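April, Wednesday, started 9:40

Second day with the Trelis hand kit on trial from Gashi. I write this for the group, because we must give an answer about buying before the trial license stops. Yesterday was only unpacking, firmware and one long phone call with their support. Today is the first day of real handling.

What we have on loan: two hands (left and right), the controller box, the wrist camera modules, and the "Trelis Table" software, which is sold separately. The price in the offer is 2,472 for the pair with the controller. The software seat is 392 for a year. The wrist cameras are 787 for the set, and I think this is too much for what they are. The Tandport adapter is included, so we don't need to make our own flange this time.

## Before power on

- Checked the adapter screws again with the torque driver. One on the left side had come a little loose since yesterday. I put thread lock on it and made a mark with the paint pen.
- Wrist cable on the right side was too short for full rotation. Moved the clip 4 cm back along the forearm. Better now, but Gashi should deliver a longer one.
- Controller reports both hands as "ready" even when I unplug the finger sensor board. I tried it two times. This is in my list of complaints.
- Emergency stop works from both sides of the table.

## Table task, first setup

I wanted objects which are not all the same difficulty. The plate is easy to see and hard to lift, the mug has a handle, and the orange-striped pieces are the ones I expect to make trouble for the grasp planner. Their stripes go over the edges, so the segmentation in the software likes to cut one piece in two.

The planner needs a start pose with both hands low and near to the objects. The default pose in the manual is much higher, and from there the first movement is long and slow. I saved our own pose as "low_both" in the shared folder. Please use this one and don't overwrite it.

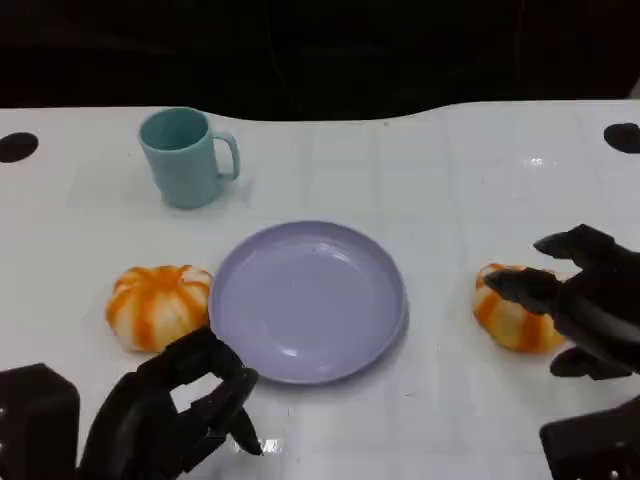 ## Notes on grasping

The manual gives three grip modes: pinch, wrap and press. For the orange pieces I used pinch with the force limit at the second lowest level. The lowest level is not usable for us. The motor makes a high sound and the finger position is drifting, I could see it in the log even with no load.

Wrap mode I will not judge yet. It wants a model of the object, and the scan function in Trelis Table stopped with an error each time I tried to save. Support says it is a known problem with file paths which have a space in them. Our project folder has a space. I will rename it tomorrow, after the Fetcombe people have copied their files, or their scripts will break.

One thing I like: you can see the contact from the wrist view much better than from the head view. In the head view the fingers cover the piece exactly when you need to see it. So if we buy the hands, the question about the cameras is more serious than I thought in the morning. Maybe we can use our own small modules and print a holder. The bolt pattern is in the appendix of the manual, last page.

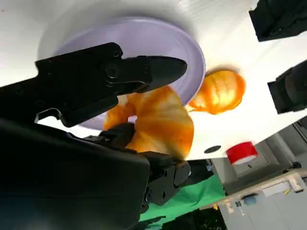
*Wrist view, orange and white piece in the grip over the edge of the lavender plate.*

Exposure is a problem in this view. The tabletop is so bright that parts of it are nearly white, and the auto setting follows the table and leaves the black fingers very dark. I changed to manual exposure and wrote the value in the config file. The software forgets it after restart — this is also for the complaints list. For the moment you must load the config by hand each time.

## After lunch, 13:15

Worked on the placing part. The software lets you define a "target zone" by clicking on the table image, but it takes the zone as flat. Our plate has a raised rim, so a zone clicked on the plate gives a wrong height near the border. There is a field for height offset. It is hidden under Advanced, Geometry, and the unit is not written. By trying I found that it is in millimeters.

I also looked how the two hands share the space. There is a collision margin between them, and the default is very big. With the default, the planner refuses almost every movement where both hands work near the plate. I made it smaller in two steps and ran the movement at reduced speed with my hand on the stop button. Please do not go smaller than my value before we have talked about it. 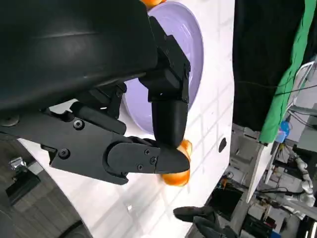
The finger tips come in two hardnesses and we received only the softer ones. For smooth objects I would like to try the other type too, so I have asked Gashi if they can send one set inside the trial. They answered quickly, I must say. Their support is friendly and they know the product, only the written manual is behind the software by one version or more.

Changing the tips is simple on paper. Take off the small screws, pull straight, put the new one. Keep the screws in the magnetic dish, they are very short and the same size as the ones for the sensor cover, but with a different head. Don't mix them.

## For the offer discussion

My opinion at this point, and it can change: the hands are good mechanically, the software is not finished. I would ask for

- the price of the pair with a longer wrist cable on both sides
- the software seat free for the first year, until the save error is corrected
- a written answer about the "ready" signal with sensor board unplugged
- no cameras, if our own holder works

The comparison with the older grippers from Tandport is still open. Those have no finger linkage to take care of, and we already have spare parts in the cabinet, but for two-hand work they are too wide.

## To do

- rename project folder (ask Fetcombe first!)
- draw camera holder from the appendix
- repeat pinch at one force level higher, same start pose
- load test with the mug, by handle and by body
- send complaints list to Gashi

Power off 16:50. Both hands parked, stop button pressed in, config saved in the shared folder with "wed" in the name.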